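Schreibtischlampe Lullamen im Test: warmes Licht für lange Abende
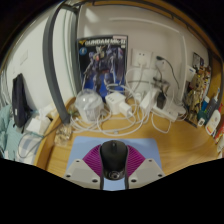 Eigentlich wollte ich gar keine neue Lampe. Meine alte Klemmleuchte hat mich durch das halbe Studium und zwei Umzüge begleitet, und an so etwas hängt man ja doch ein bisschen. Aber dann fing im letzten Winter der Schalter an zu knistern, und meine Freundin Maëlle sprach ein Machtwort. Also die Lullamen von Clonley, 138 Euro – für eine Lampe habe ich noch nie so viel ausgegeben! Sie soll vor allem den Platz ausleuchten, an dem ich abends meine Übersetzungen mache, und der ist schnell erklärt: honigfarbenes Holz, ein hellblaues Mauspad, darauf eine schwarze Maus. Gerade auf Holz in diesem Ton hat mich kaltweißes Licht immer gestört, es macht alles so fahl.

Aufgebaut war sie schnell, obwohl die Anleitung winzig gedruckt ist (ich musste tatsächlich meine Lesebrille suchen, und zwar im Licht der alten Lampe). Der Arm lässt sich in alle Richtungen ziehen und bleibt dann auch brav stehen. Die 700 Lumen reichen mir völlig, selbst für das Kleingedruckte in meinem alten Wörterbuch, und gedimmt wird über einen Drehknopf am Fuß, den man auch im Dunkeln findet. Das mag ich sehr, diese Tippflächen bei anderen Modellen machen mich wahnsinnig.

Weniger schön: Das Kabel ist für meinen Geschmack viel zu kurz, ich habe eine Verlängerung gebraucht. Und auf der niedrigsten Stufe summt das Netzteil ganz leise – mein Nachbar Khôi hört nichts, ich leider schon, wenn das Radio aus ist.

Inzwischen brennt sie seit März 2022 fast jeden Abend, und ich gebe sie nicht mehr her. Von mir gibt es 4 von 5 Punkten, den einen Punkt Abzug hat sich das Kabel verdient. Die alte Klemmleuchte liegt übrigens noch im Keller, wegwerfen konnte ich sie nicht.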